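Field Methods in Bird Study
Unit 5: Point counts

Instructor: Beathag Pringle

A point count is a record of all birds seen or heard from one fixed spot during a set period. In this course the period is five minutes. Begin after a one-minute wait at the point so that birds disturbed by your arrival can settle.

Distance bands. Assign each bird to one of three bands: 0 to 30 m, 30 to 100 m, or over 100 m. Use the distance at first detection, even if the bird later moves closer. Birds passing overhead without landing go in the flyover column and are left out of density estimates.
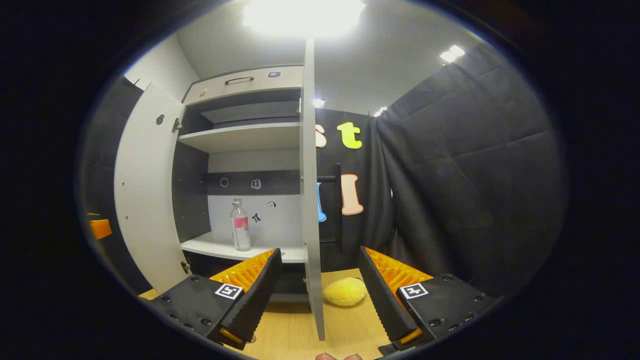
Double counting. A singing male that changes perch is still one bird. Mark its first position on the circular plot and draw an arrow to the second. Where two birds of the same species sing at once, join their marks with a dashed line.

Detection. Raw counts are an index of abundance. A wren that sings loudly is recorded more often than a creeper present in equal numbers. The correction used in Unit 6 assumes that every bird at distance zero is detected and that distances are measured without error.

Weather. Do not count in steady rain or in wind strong enough to move small branches. Note cloud cover in eighths.

The Gudow transect has 14 points. Start at the north end and finish by 9:00 a.m. Data sheets are due Friday.

Reading: Laaksonen, chapter 5, sections on observer error and time of day.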